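2026-04-02
Parts wash and bin check, Sustwood trial mouldings

Carried on from the notes Nabila left on the bench. The remaining grey plates from the Sustwood batch are to be checked for pocket geometry before Gekari get their samples back. Only the bin and the plate itself are covered in this entry. Drawing comparison is in Shahab's sheet.

Bin

Using the corrugated metal bin from the rack by the door, as the flat-sided one is still out with Bastska. Tare 3558 g on the floor scale, label renewed. The ribs make it stiff enough to lift from one end without twisting, but small parts stand on edge in the grooves and have to be picked out. Plates are too wide for that and lie on the wall well enough.

Two small brownish marks at the top of the grooves, just under the rail. Could be rust, could be debris from the last job. Not yet wiped. If they come off with a damp cloth I will leave it at that; if not, the bin goes to dry parts only until Magdalini has looked at it. Rail is smooth and rounded, no burr felt along it.

Plate

Light warm grey, matte, rounded corners. Features are moulded on one face: small tabs towards one end, two raised rectangular outlines with recessed centres, then two open box pockets towards the other. One pocket has a wall that leans outward. Draft on that wall is as drawn, according to Shahab, so it is not to be logged as warp. Azadeh had it down as a reject in August and we lost a morning over it.

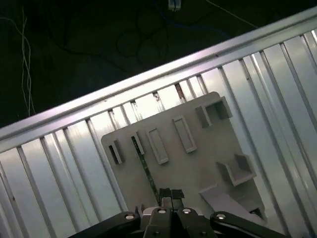
Measurements

Overall length 187 mm on the plate I took as reference, steel rule, both long edges. Corner to corner rock on the surface plate: none felt. Slot tab gap takes the 2 mm feeler, snug. Pocket depths not done - the depth gauge is with Shahla and the calliper tail fouls the wall.

Plates 1 to 9 marked on the back in pencil. The Ranjbar marker bleeds on the matte finish, do not use it.

To do

Wipe the two marks and note the result under Bin.
Get depth gauge back, both pockets on every plate.
Ask Gekari whether they want the plates bagged singly or interleaved.
Line the bin with foam sheet before plates go back in.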